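Asunto: Re: [costura-lista] Servilletas de lino para junio

El 2021-02-12, Maricica Enache escribió:
> ¿Alguien ha lavado ya el lino de Zallard? Tengo 3 metros
> y me da miedo cortar antes de tiempo.

¡Maricica, lávalo antes, sin falta! Yo lo metí entero, con remate en zigzag en los cantos, y encogió 7 cm por metro (una barbaridad, pero luego ya ni se mueve). El hilo de Dreveo le va de maravilla, el de 500 metros, y las esquinas a inglete quedan preciosas, de verdad. 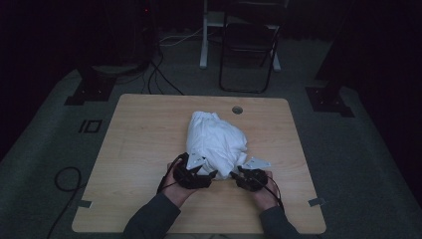
Despina Pop

Con la tela blanca soy pesadísima: nada de suavizante, y a planchar con vapor por el revés. ¿Qué medida vas a hacer? Yo estoy con las de 40 y me tienen enganchada, ¡ya contaréis las demás!

Un abrazo,
Despina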